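Lineout Success in Amateur Rugby
Student project report
Melahat Ağca
2026-01-18

My project looked at whether throwing to the front of the lineout wins more ball than throwing to the middle or back. I used match records from two clubs in our regional league, Bilgin and Vultholm.

The records covered 30 matches and 1,339 lineouts. For each one I entered the throwing team, the target zone and the result. A lineout was marked as won if the throwing team came away with possession, including scrappy ball off the ground. Crooked throws were marked as lost. I left out quick throw-ins.

Front throws were won more often than back throws at both clubs. Middle throws came out between the two. Vultholm threw long more than Bilgin did, mostly inside the opposition half, and lost more of its own ball there.

I first planned to use 2,000 lineouts, but the December fixtures had no zone data and had to be dropped.
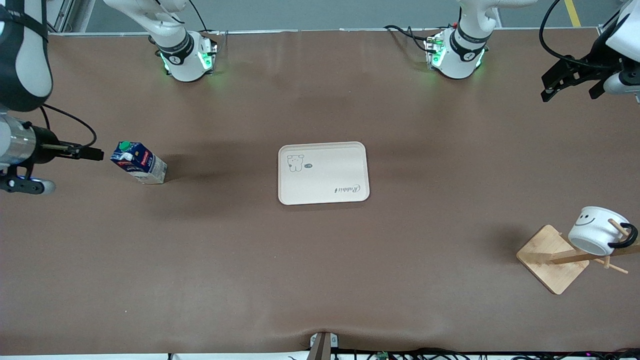
Does a safer throw to the front lead to more tries?
The records can't show that. They stop at possession, so a try scored two phases later is not linked to the lineout it came from.

The next step would be to pick 200 lineouts close to the try line and follow each one until play stops.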